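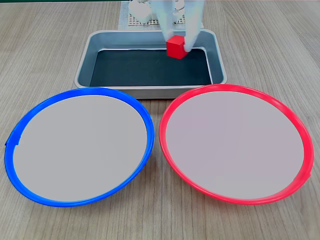
Joly Sorting Kit – my notes after living with one

I've had the Joly on my kitchen-end workbench since October, and as I now sell them through the shop I thought it was only fair to write down what I really think of it, good bits and grumbles together. If you've landed here from the Stiltberg catalogue, hello! Theirs is the same kit with a different sticker on the lid.

What it does is pick small things out of one place and put them down in another. You teach it by moving the arm with your own hand, it remembers, and then it has a go by itself. The lesson everybody starts with is colour sorting: a red cube in the metal tray, a plate with a red rim, a plate with a blue rim, and off you go. It sounds dull written down. I watched it for most of an evening.

What's in the box

The arm, with the white two-finger gripper already fitted
Power supply and a 3 m cable
Cubes for the sorting lessons
Printed lesson book (the spiral-bound one, lies flat, thank you Joly)
Spare finger pads and a hex key

Trays and plates are sold separately, and I'd say don't rush to buy them. A baking tray from the cupboard is fine and so is any plate with a bit of a lip. I do like having a coloured rim though, because you can see from across the room whether the thing has got it right.

Setting up

Allow yourself 35 minutes, most of which is the software looking for updates. The arm wants a flat table that doesn't wobble. I began on a folding one and every fast move set it rocking, so I moved to a proper wooden top and the misses dropped off straight away. Put everything where you want it before you start teaching! Shift the tray by the width of a finger afterwards and the arm will go down to where the cube used to be, very confidently, and close on nothing.

The gripper

This is what I get asked about most. The fingers are slightly soft, so they give a little when they close on something, and you don't need to be spot on with your angle. Cubes are easy. Wooden beads are all right. Coins lying flat, forget it – it can't get underneath them. Conceição Godinho, who runs the Saturday club in Dullow, has had hers picking up wine corks and dried pasta, and she reckons the pasta is the better lesson for the older children as no two bits land the same way round.

Corners of trays are the tricky spot. A finger has to fit between the cube and the wall, and with steep sides it'll catch. Go for a tray with sloping sides if you've got the choice, and teach a slower approach for the last bit of the way down.

Grumbles

The fan is louder than it needs to be. The lesson book skips from the very easy to the quite hard at lesson 5 and I had to ring Engelbert Lanz at Clulska, who do the repairs, to find out what I'd missed (a tick box, two menus deep). And the finger pads pick up dust like you wouldn't believe. Wipe them with a damp cloth before a session or you'll get drops.

I also wish you could save more than one table layout. At the moment you overwrite the old one each time, so I keep pencil marks on the bench for where things go, which works but feels a bit daft on a kit like this.

Who I'd sell it to

Clubs, schools, anybody teaching at home, and grown-ups who fancy a tinker. I wouldn't sell it to someone wanting real packing work done. It isn't quick and it won't lift anything heavier than 100 g, and that includes whatever you've stuck on the fingers.

Ordering

Kits go out from Dullow by courier. Spare pads come in packs of 3 and I'd add one to your first order, you'll want them sooner or later. Repairs go directly to Clulska, with the form that's tucked inside the back cover of the lesson book. If you'd like to see one running before you part with any money, send me a message through the shop and we'll find a time.

Page last updated December 21, 2021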